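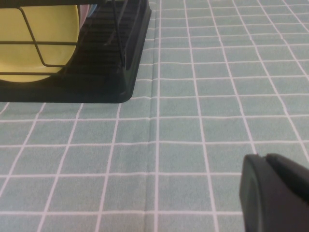
My rack on the kitchen table, checked cloth underneath

Draining racks that say they "dry themselves" - anyone convinced?

bamton_bev
Posted Feb 6, 2020
Our dishwasher died in January and I've been washing up by hand for the two of us ever since. Now every shop wants to sell me a rack with a special coating that supposedly dries plates in 10 minutes. The one I was shown was a Surberg, at 32 quid. I've got a plain black one with a tray and I can't see what a coating is meant to do about a puddle under a casserole dish. Has anybody tested one properly, with a clock?

Ondrejka
Had the Surberg for a year. Plates do dry quicker than on my old one. Mugs don't, they sit there with a ring of water under them same as ever. I'd buy it again though.

pans_and_patience
Quicker by how much? Did you time it? Plates dry fast on anything if you rinse them hot.

Ondrejka
No I didn't stand there with a stopwatch. I've got eyes.

Gwendolyn Whitfield
I'm with pans on this. Hot rinse, stand them on edge, leave a gap between each one. My mother did that on a folded towel and never paid for a coating in her life. The tray is the bit that lets people down anyway, it goes slimy if you don't tip it out every day.

rotik
Disagree about the towel, Gwendolyn. A damp towel on a worktop all day is worse than any tray. And air drying is slow in a cold kitchen whatever you do. Mine faces north and takes 3 hours in winter. I just use a clean tea towel and get on with it.

Gwendolyn Whitfield
I did say my mother. I change mine after every wash.

pans_and_patience
Three hours? Is the window ever open?

rotik
In February? No.

bamton_bev
So one yes from someone who didn't time it, and the rest of you don't own one. I'm keeping my money for now. Might try the hot rinse tonight against a cold one, same plates, and write down the times.

Ondrejka
Do mugs as well please.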